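Sleeves again, and what the 351 demos gave us

I spent most of November on one question: does it matter where on a sleeve you take hold when you're teaching a policy to fold knitwear? On the Skuma project we had always let people grab wherever they liked. The folds looked fine in the demos and came out poor when the policy tried them.

So we recorded a new set. 351 demonstrations with the hand-held gripper, all on ribbed or plain knits, with one rule – the first pinch goes on the hem of the cuff. The old set had the same garments and the same table but no rule. We trained one policy on each and left everything else alone, including the learning rate I keep wanting to fiddle with.
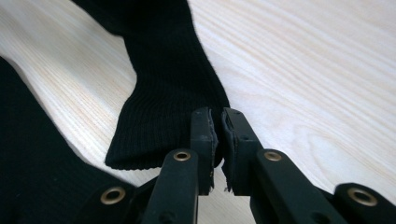 Plaven wrote in under the last post to say that a rule like this only makes the data tidier, and that a policy trained on tidy data will fall over the first time a sleeve is twisted or tucked under the body. It's a fair worry. We held back 103 starting layouts for testing, and the twisted ones are where both policies do worst. The cuff policy still finished more of them. It tends to miss the first pinch and try again, while the old one closes on the middle of the sleeve and drags the whole jumper with it.

I'm less sure about thick knits. We only had 4 of those, and the foam pads wear faster on them than I'd like. Next is a run with the rule dropped for the last 3 weeks of recording, to see how much of it we need.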